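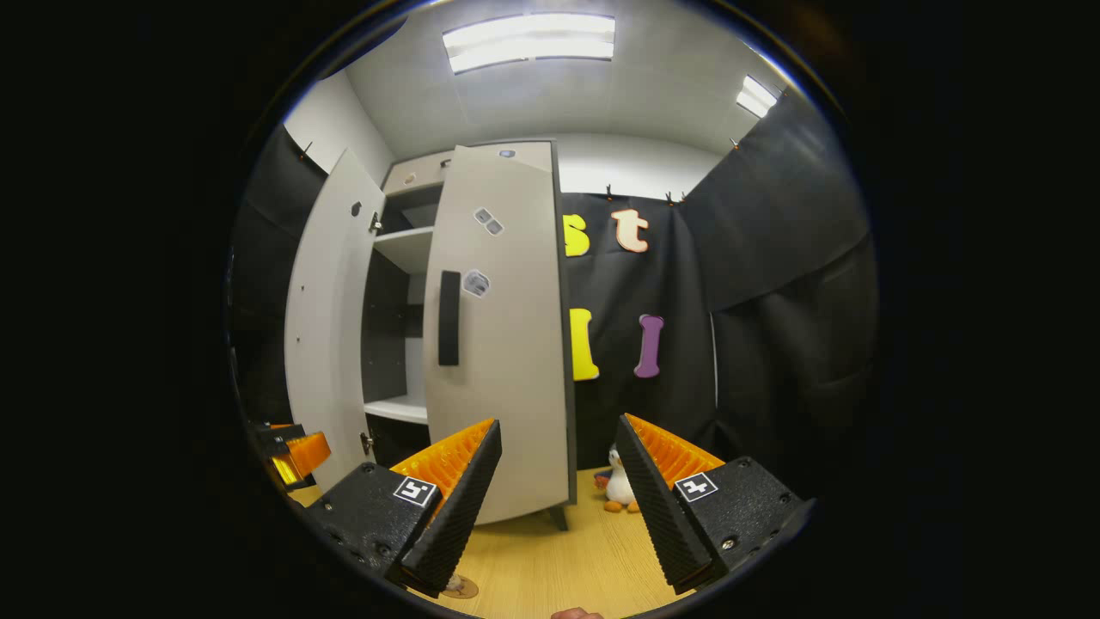

A light gray two-door wardrobe with both doors open.

Flatbridge lender resets adjustable loans in March

Borrowers with adjustable-rate home loans from Solís Savings will move to a new payment schedule in March, when the lender ends the introductory period on loans sold under its Trenix product line.

The change affects 753 loans. Each was written with a fixed rate for the first two years, after which the rate follows a published index plus a set margin. Solís has not changed the margin. The index has risen over the introductory period, and the reset will carry that increase into the monthly payment in a single step.

A cap in the loan contract limits the first adjustment to 2 percentage points above the starting rate. Later adjustments take place every six months and are subject to a separate lifetime cap. Loans on which the index and margin together come to less than the starting rate will be adjusted down, though the lender said no account is expected to meet that condition in March.

Nayeli Jaramillo, a mortgage analyst at the research firm Drerka, said the size of the payment change depends mainly on the remaining balance and the remaining term.

"Two households can have the same rate and see very different changes," Jaramillo said. "On a 30-year loan that is two years old, nearly all of the payment is still interest. A higher rate shows up almost in full."

She said borrowers who made extra principal payments during the fixed period will see a smaller increase. The payment is recalculated from the balance on the reset date, and the original loan amount is not used.

Notices list the old rate, the new rate, the index value used and the first due date at the new amount. Borrowers who pay by automatic transfer from a Solís account do not need to change the instruction. Those who pay through another bank must update the amount themselves. A payment sent at the old amount will be treated as partial and held until the balance arrives.

Borrowers may convert to a fixed rate at any point up to 17 days before the reset. Conversion carries a flat fee and does not require a new appraisal. Requests received after that point will be processed at the next adjustment.

Escrow amounts for property tax and insurance are reviewed on a separate schedule and are not part of the March change. Questions about individual accounts are handled at the Flatbridge branch, where the loan desk is open until 7 p.m.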